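柚子皮晒干了没
2020年7月12日

1/
开个长串，讲讲“全部摊到床上”这个收纳法。六月开始我的首页就被它占了，谁都在摊，衣服摊完摊药，药摊完摊零食。我看了一个月，越看越不信，于是自己做了一遍。下面是过程和一肚子疑问，会写得很碎，忙的人可以先收藏再忘掉。

2/
先说出处。这套办法来自 Huguette Langlois 的一本书，中文版是 Wendier 出的，286 页。核心主张一句话能讲完：同一类东西从家里各个角落找出来，全部放到床上，看着它们做决定，做完之前不许收回去。剩下的页数是她在讲她的床。

3/
我是借来看的，没买。书前半本讲为什么必须是床。理由有三层：床是家里最大的平面；床晚上要睡，所以逼你当天收完；床是“私密的地方”，人在私密的地方更肯面对自己。

4/
第一层我承认。第二层我有意见，后面讲。第三层我读了好几遍也没读懂，我在床上一般面对的是手机。

5/
然后是课。Skistatau 上有一门配套课，326 块，目录我看了，第一节叫“重新认识你的床”。试听部分老师花了很久讲怎么把床单拉平。我关掉了。课到底好不好我不下结论，没付钱的人没资格评价正文，但有资格评价试听。

6/
评论区最常见的一句是“摊完我哭了”。我对这句一直存疑。摊衣服哭我能理解，衣服里有旧事。有人摊调料也哭，有人摊电池也哭。电池有什么好哭的，漏液了吗。

7/
再交代一下我家情况，不然后面看不懂。房子小，床和客厅连着，坐在床上就看得见沙发。所以书里说的“私密的地方”在我家不成立，我的床就是客厅多出来的一块。这对实验结果可能有影响，先声明。

8/
我选了吃的来摊。原因是衣服我上季刚理过，书我不敢动，而吃的确实乱：厨房柜子有一些，冰箱顶上有一些，茶几底下有一些，包里永远有一些。哪里都有，要吃的时候哪里都没有。

9/
有朋友当场提出异议：吃的放床上，脏不脏？这个问题书里有回应，原文大意是“请铺一条你愿意清洗的床单”。好的，谁家有一条不愿意清洗的床单？

10/
我铺了那条蓝格子的，上面印着 LOVE SOLE。买回来到现在我也没弄明白是什么意思。爱鞋底？爱比目鱼？可能本来想写 LOVE SOUL。也可能就是 LOVE SOLE，写的人很确定。反正格子大，颜色杂，沾点什么不明显，正适合干这个。

11/
准备工作书里要求三件事：清空床面、洗手、深呼吸。前两件我做了。

12/
找东西的环节比我想的久。书里给的建议是“跟随你的直觉走一圈”。我的直觉带我走到冰箱，打开，站了一会儿，关上。然后我还是老老实实按柜子一个一个来的。这里给想试的人一个建议，拿张纸写下家里有门有抽屉的地方，挨个划掉，比直觉管用。

13/
冷藏冷冻的我没动。关于这一点书里态度含糊，前面讲“没有例外”，到后面又说“易坏之物请酌情”。我读到这里在旁边贴了个便签（借来的书，不能写字）：那到底有没有例外。

14/
米面油也没动。把一袋米抱到床上去认识它，我做不到，腰也不允许。

15/
所以我摊的范围是：水果、点心、零碎甜的，还有跟吃喝沾边但一直没有固定位置的东西。最后这一类是我自己加的，书里没有。我家真正乱的就是这一类，它们不属于任何柜子，在台面上漂着。

16/
粉色那个电水壶就是典型。平时它在厨房台面、茶几、床头之间流动，我每次烧水前先找壶。所以它也上床了，插头当然是拔掉的，壶里当然是没水的，评论区不用担心。

17/
还有 Genji 的铁盒，印着红樱桃的那只，粉粉的。这种盒子每家都有一只，功能是舍不得扔。我一直觉得点心铁盒是收纳里最大的骗局：点心吃完，盒子留下来，你为了让它有用开始往里塞东西，塞完就不知道里面有什么了。这次我把盖子打开了再放上去，省得它又装神秘。

18/
分小堆我没照书来。书里要求同类之间空出一个手掌的距离，“让物品呼吸”。橙子用不着我给它安排呼吸。我把一小部分先拢到一起，想看看这么杂的东西凑一块儿是什么感觉。

19/
感觉是：像谁家过年摆盘摆到一半去接电话了。橙子，百香果，圆的夹层小蛋糕，顶上一层粗粗的碎屑，竖着立在床单上。旁边还有小小圆圆的果子。单看每样都是正常的好东西，凑在一起你会问自己，这个家的人到底打算吃什么。

20/
书里说摊开以后会有一个“看见的时刻”，你会忽然明白自己和物品的关系。我等了。下面就是我等的时候眼前的样子，各位自行判断有没有什么关系可以明白。 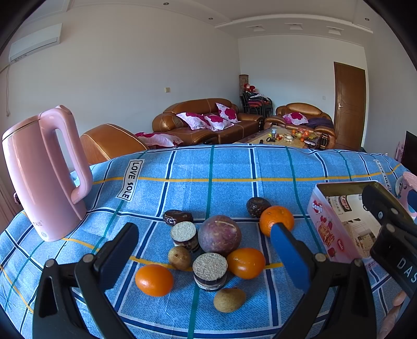
21/
我盯着看了好一阵，得出的结论是百香果真的挺大、挺紫的。除此之外没有别的启示降临。

22/
公平起见，讲一下摊开有用的地方，是有的。我发现我买水果没有计划。橙子是在 Gallegos 顺手拿的，百香果也是顺手拿的，点心更是。顺手两个字在床单上摆出来，比在柜子里刺眼。

23/
可是这个发现需要床吗？我把同样的东西放在饭桌上也会发现。放在地上的托盘里也会发现。甚至写在纸上也会发现。把功劳算给床，我觉得床自己都不好意思。

24/
说到这个，我想认真讲一下这类方法的一个毛病：它把两件事捆在一起卖。一件是“集中起来看”，这个有道理，老一辈盘库存就这么干。另一件是“某个特别的地点加某种特别的心情”，这一件没什么道理，但书的厚度主要靠它。

25/
你去掉第二件，整本书就是一张便利贴：把同类的拿到一起看看，多的吃掉，坏的扔掉。便利贴没法卖课。

26/
继续讲过程。下一步叫“逐一告知”，要你拿起每样东西，告诉它接下来去哪里。“你将去水果篮。”我试着对橙子说了一次，声音很小。橙子没反应，我浑身不自在。后面全程闭嘴操作。

27/
倒是顺便验证了一个猜想：不讲话，速度明显快。建议 Langlois 女士考虑在修订版里加上。

28/
点心怎么处理，我跟书有正面冲突。书里说甜点属于“情绪储备”，应当单独放在一个看不见的地方，需要的时候再去拿。我太了解自己了，看不见的甜点在我家只有两种结局，半夜被翻出来，或者过期。我的做法是放在看得见的地方，趁新鲜吃完，然后少买。

29/
尤其是上面带碎屑的那种。买过的都知道，这东西放在哪里哪里就掉渣。书里讲床面清洁用了很大篇幅，没有一个字提到蛋糕渣，我怀疑她摊的点心全是带独立包装的。

30/
有人会讲你把蛋糕直接立在床单上你怪谁。对，怪我。但是请注意，书里写的是“去除外层包装，让物品以本来面目出现”。我是照做的。照做的人不应该挨骂，应该是写的人来洗床单。

31/
关于去包装这条再多讲两句，因为我觉得它不止是烦，还有点误事。包装上有日期，有保存方式，有配料。你把它拆了，“本来面目”是有了，什么时候到期没了。我看到 Skistatau 上有人晒图，一床光溜溜的点心，底下一片赞。我只想问你们怎么知道哪块先吃。

32/
我的折中是：只拆打算这几天吃的，其余留着包装，日期朝外。很土。

33/
水果这块书里写得最少，大概因为水果没有什么情绪可讲。我自己的规矩补在这里，给需要的人：
橙子不用洗了再存，要吃再洗。
百香果皮皱一点没事，开始发软漏汁就别犹豫。
小个的果子放浅一点的碗，别堆深，堆深了底下的永远轮不到。
都是家里长辈讲的，没有出处，也没有课。

34/
接着讲容器，因为肯定有人要问“那放哪儿”。这套方法的下半场就是买盒子，这是我最不信的部分。书里前面劝你放下物欲，到后面有整整一章讲分格收纳，推荐的是 Fletley 的透明抽屉盒，书和盒子还出过套装。你品。

35/
我查了一下自己家里的盒子。光是“以前为了收纳买的、现在空着等收纳的”就够再摊一床。我没去数，数了会生气。

36/
一个关于透明盒的个人意见：透明盒好看的前提是里面的东西好看。我家的零嘴五颜六色，装进去就是一盒五颜六色，隔着塑料看更乱。不透明的旧盒子贴张纸条，效果一样，不花钱。

37/
这就又说到 Genji 铁盒了。按书里的标准它应该离开我家：“承载过别的用途的容器会混淆你的意图。”我的意图没有那么脆弱。盒子结实，盖得严，樱桃印得也喜气，凭什么让位给抽屉盒。

38/
但是前面我骂过铁盒是骗局，所以得给它立规矩，免得自己打自己脸：以后只装茶包，一种东西，不许混。哪天打开发现里面有发票和皮筋，我再回来道歉。

39/
水壶。摊完之后它的去向我想得最久，想到最后把自己气笑了。它流动的原因根本不是没有家，是我在哪里都想喝热水。这个问题收纳解决不了，再来一本书也解决不了。最后给它定在厨房台面靠插座那头，坚持几天算几天。

40/
现在讲我对“第二层理由”的意见，就是床晚上要睡、所以逼你收完。听起来很妙，实际上是在赌你有没有体力。我下午开始弄，到傍晚已经不想看见任何吃的，中间还接了电话、下楼拿了东西。

41/
收不完的人会怎么做？我去翻了那个标签下面的帖子。一部分人半夜还在收，第二天上班像鬼。另一部分人把东西整堆挪到椅子上，睡觉，第二天再挪回来。还有人睡沙发。发睡沙发那位底下有人回“恭喜你突破了”。突破什么了，腰吗。

42/
我承认那天我也看过沙发好几眼。皮沙发，上面几个白底红花的靠垫，平时觉得挺好，认真考虑要在上面过夜的时候立刻就不好了。于是回头接着收。从这个角度讲，床的逼迫机制在我身上生效了，靠的是我家沙发难睡。

43/
椅子方案我也有发言权。扶手椅上本来就搭着布、放着垫子，再往上加一堆橙子，橙子会滚。会滚的东西别往椅子上挪，这句可以记一下。

44/
来回应几条转发里的反驳。
“你没用心做所以没效果。”这句话对任何方法都成立，所以对任何方法都没有意义。照着做没用，就是没用心；有用，就是方法好。这样的话我也可以写一本，主张把东西都摊到浴缸里。

45/
“你本来就不乱，所以感受不到。”谢谢，第一次有人这么讲我家。我妈看到会笑。

46/
“人家老师帮助了很多人。”我信。一个人下定决心花一下午收拾，不管摊在哪里，家里都会变好。那一下午是她自己出的，力气也是她自己出的，我觉得功劳应该先记给她，再记给床，最后才轮到 326 块的课。

47/
“你就是抠。”这条我不反驳。

48/
还有位朋友私信问得很好：如果不信，为什么还做一遍？因为光看着骂没意思。我以前骂过空气炸锅，骂了两年，后来买了，现在天天用。从那以后骂之前先试，给自己留点余地。

49/
所以试完的结论分开记：
把同类集中起来看：有用，留。
一定要在床上：没看出来，家里有大桌子的用大桌子。
床单要愿意洗：这条倒是真的，而且真的得洗。
去包装：别。
跟物品讲话：随意，我不行。
买抽屉盒：先把家里空的用完再讲。
哭：没哭出来。

50/
补一条关于范围的。书里默认你一次摊一个大类，越全越好。我觉得对吃的来说刚好相反，越少越好。食物是会变的，拖一下午对它没好处，对你也没好处。一次弄一个柜子，弄完就吃饭。

51/
再补一条关于人的。书里假设屋里只有你一个。我家不是，家里另一位进门看到床上有蛋糕，第一反应是拿起来吃了。我正在“看见”，他已经在嚼。书里没有教怎么应对这种情况，我也没有应对，我让他下次拿盘子。

52/
他吃完给了个评价，我觉得比整本书的推荐语都有分量：“原来家里有这个啊。”

53/
行吧，这句算摊开法得一分。放在柜子里他确实永远找不到，放在冰箱第一层他也找不到。可能对某些家庭成员来说，东西必须出现在床上才算存在。

54/
后续情况更新一下，因为有人催：橙子在吃，碗里那些小果子消得最快，水壶目前还在我给它定的位置。床单洗了，洗完我又看了一遍那行字，还是 LOVE SOLE，还是没懂。有懂的请在底下讲。

55/
有人问我会不会继续摊别的类别。药会弄一次，药是真的需要看日期的，但会在桌上弄，包装一个都不拆，说明书也留着。衣服等换季。电池我考虑一下，主要好奇那些人到底在哭什么。

56/
至于书，286 页，我周转了一圈还给朋友了，便签忘了撕。她昨晚发消息问我“那到底有没有例外”是什么意思，我说你翻到后面酌情那一页就知道了。她说她没看到那么后面。

57/
评论我慢慢回。问水壶牌子的先不回，壶底那排字太小，我得先把它端到亮的地方去看。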